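February 25, 2022

Day 5 out of the house. The motel in Trerkmont is fine. Two beds, a small fridge, a heater that clicks. The water district is paying for it, and the form says they will keep paying until the tests come back clean.

Fengying Dai called at eight with the numbers. She runs the sampling for the district. The solvent from the old Plekema plant has reached the second well on Jara Road, which puts it 275 feet closer to us than it was in October. Our own well has not been tested yet. They have 220 homes on the list and 2 trucks, so we wait.

I asked if we could shower there if we kept it short. She said no – the vapor is the problem as much as the drinking.

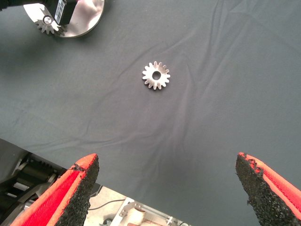 Afternoon

Drove back to the house for the mail and the cat's pills. I was inside ten minutes with the windows open. No smell, but there never was one. A crew was drilling a monitoring well by the ditch, and a Neltetti tank truck was parked across the Hallers' driveway.

Macarena Bravo was at the end of her lane handing out the flyer for Tuesday's meeting. The state wants to pump and treat the groundwater for years. She wants the town main extended out to us. I think she is right, but I don't know who pays for the pipe. I said I would go and bring the bills for bottled water.

Soup for supper. Called my sister and told her not to drive up yet. The sample crew may get to our side of the road next week – Fengying would not promise a day. 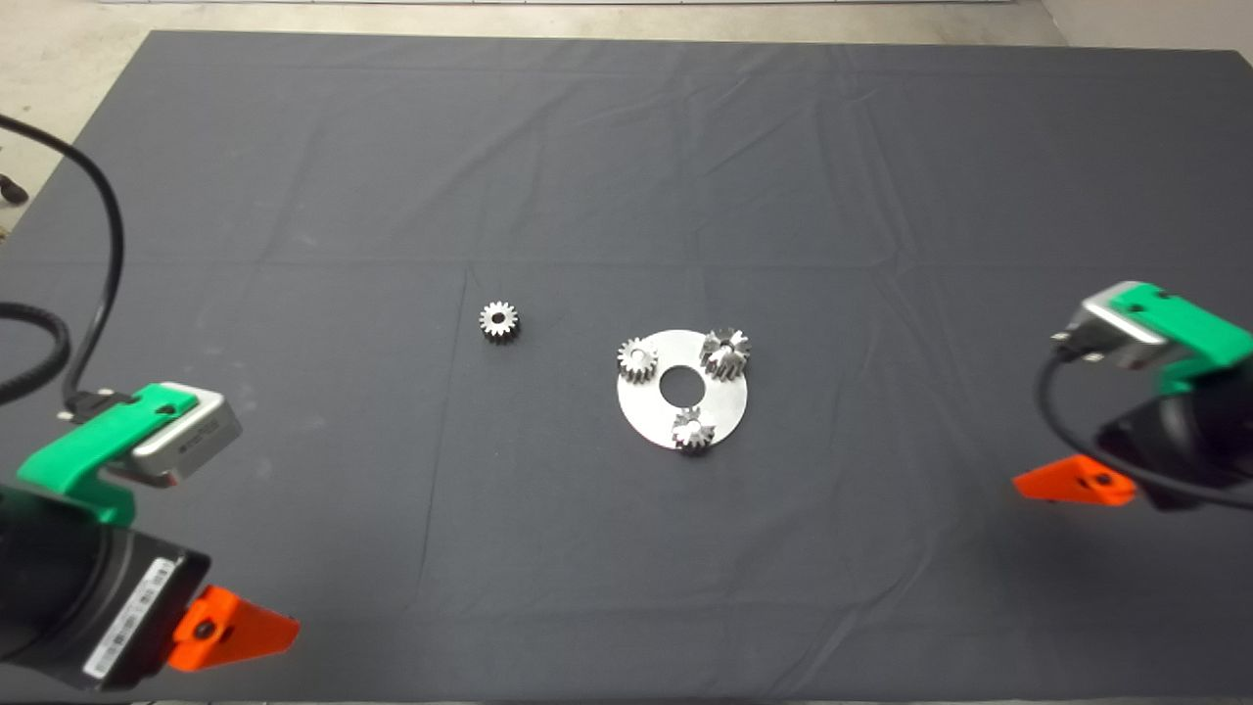

Round metal plate on the dark cloth.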